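12. Mai 2026

Zu spät dran, nur kurz. Um halb sechs wach, Kopfweh, Kaffee alle. Dann eben Tee. Gestern noch mit Birthe telefoniert, sie will den Garten in Urnton jetzt doch behalten. Seit Januar geht das hin und her – mal verkaufen, mal nicht. Mir solls recht sein.
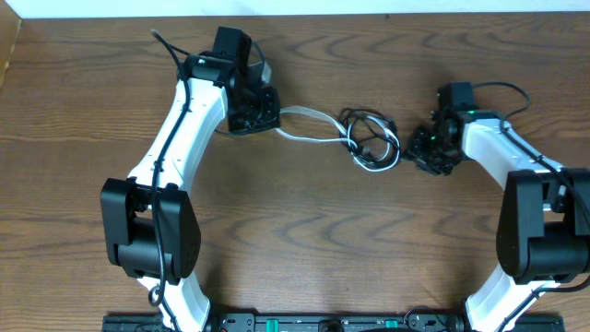 Die Tomaten müssen raus, 18 Stück stehen noch bei mir im Flur, viel zu lang und blass. Kaj sagt, tief einpflanzen, bis zu den ersten Blättern. Mach ich. Erde fehlt auch noch, 20 Säcke hab ich bestellt, geliefert wurden 9. Angerufen, Warteschleife, aufgelegt.
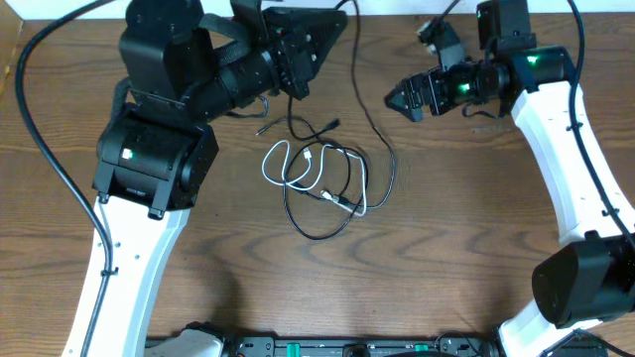 Mittags Regen, also nichts mit Beeten. Stattdessen die Rechnung fürs Dach vom Schuppen gesucht. 380 Euro, dachte ich hätte die längst überwisen. Hab ich nicht. Gleich gemacht, peinlich.

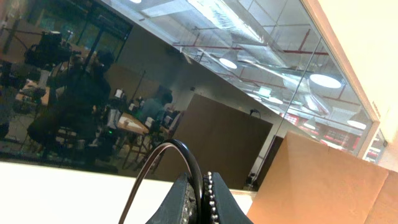
Snædís kommt am Wochenende, bringt Rhabarber mit und vermutlich den Hund. Gästebett beziehen!! Und die Fahrräder aufpumpen, ihres hat hinten bestimmt wieder einen Platten.

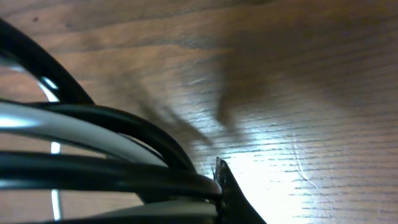

Abends Suppe von gestern, etwas versalzen. Birthe nochmal geschrieben wegen dem Schlüssel, keine Antwort. Morgen früh gleich nach der Erde fragen und dann die Tomaten, egal welches Weter. Jetzt Bett.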